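Pollix Tabletop Arm Kit: Acceptance Inspection Checklist
Inspected at: Rudeck demo room
Supplied by: Nuttall
Date: August 6, 2020
Unit status: on trial, purchase decision in September

Ratings: OK / OK with comment / Fix before use / Not checked

1. Delivery and paperwork

1.1 Packing list matches contents. OK.
1.2 Printed manual supplied. OK with comment. The manual covers the older gripper in two places. The drawings on the mounting pages are correct, the finger change procedure is not. Nuttall has been asked for the current pages.
1.3 Risk assessment template supplied. OK. Filled in and kept with the unit.
1.4 Serial plate readable and matches the invoice. OK.

2. Mounting and table

2.1 Pedestal bracket bolts at specified torque. OK with comment. One bolt took a further quarter turn. Recheck after the first 28 hours of running and mark the heads with paint pen.
2.2 Table does not rock when the arm stops at full reach. OK.
2.3 Table edges and corners free of sharp spots. OK.
2.4 Warning sticker present on the pedestal. OK. It is small. Add a larger sign at the entrance to the room.
2.5 Floor clear where the operator stands. OK with comment. Keep bags and packing material away from the walkway on both sides of the table.

3. Power and cables

3.1 Supply cord undamaged, plug fits firmly. OK.
3.2 Pedestal cable has slack at every arm position. OK with comment. There is enough slack, but the cable is held by one clip only. Fit a second.
3.3 Restart after power loss needs a deliberate operator action. OK. Tested twice with the arm in mid-travel. The arm held position and waited for the reset both times.
3.4 Controller vents clear. OK.

4. Stops and speed limits

4.1 Emergency stop button works from the operator position. OK.
4.2 Second stop button on the far side. Fix before use. The kit comes with one button. Order the second from Nuttall, part 522 in their spare parts list.
4.3 Reduced speed setting holds after restart. OK.
4.4 Arm stops on light contact. OK with comment. Works at the elbow and wrist. Response is slower when the arm is nearly straight, so keep reduced speed on for any visitor demo.
4.5 Joint caps seated and tight. OK. Check by hand before each session. A loose cap leaves the joint screws exposed.

5. Gripper and handling

5.1 Fingers aligned, no play. OK.
5.2 Gripper status light working. OK. Blue when powered.
5.3 Grip force adjustable down to the lowest setting. OK.
5.4 Handling test, soft and uneven items. OK with comment. The Zindidero software that comes with the kit has a preset for thin items, and we used it for the flower stems. Start with the preset and raise force one step at a time. Items for the session stay on the table in the basket, pan or cup, with the space under the gripper kept free. 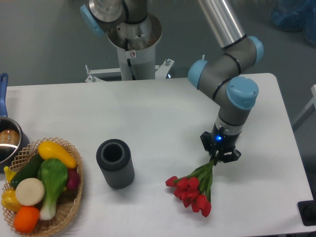 5.5 Gripper keeps hold when power is cut. OK with comment. It holds, but it will not release by hand without the tool. Keep the tool on a hook at the table, not in the case.
5.6 Finger pads clean and not worn. OK. Manual gives a change interval of 3000 cycles. Log the count at the end of each week.

6. Operator readiness

6.1 Operators have done the Nuttall half-day course. OK with comment. Two have done it. Anyone else works with one of them at the table.
6.2 Hair tied back, no lanyards or loose sleeves. To be checked at each session.
6.3 Hands out of the work area before the program is started. To be checked at each session. Say "clear" out loud and wait for the reply.
6.4 Daily check sheet posted. Fix before use. Print sections 4 and 5 and put them in a sleeve by the controller.

Result

Accepted for supervised trial use once 4.2 and 6.4 are closed. No unattended running during the trial. Pollix rates the arm for work beside people without a fence. We agree for light items at reduced speed. Anything heavy, hot or sharp needs a separate assessment.

Open items: manual pages (1.2), bolt recheck (2.1), entrance sign (2.4), second cable clip (3.2), second stop button (4.2), check sheet (6.4).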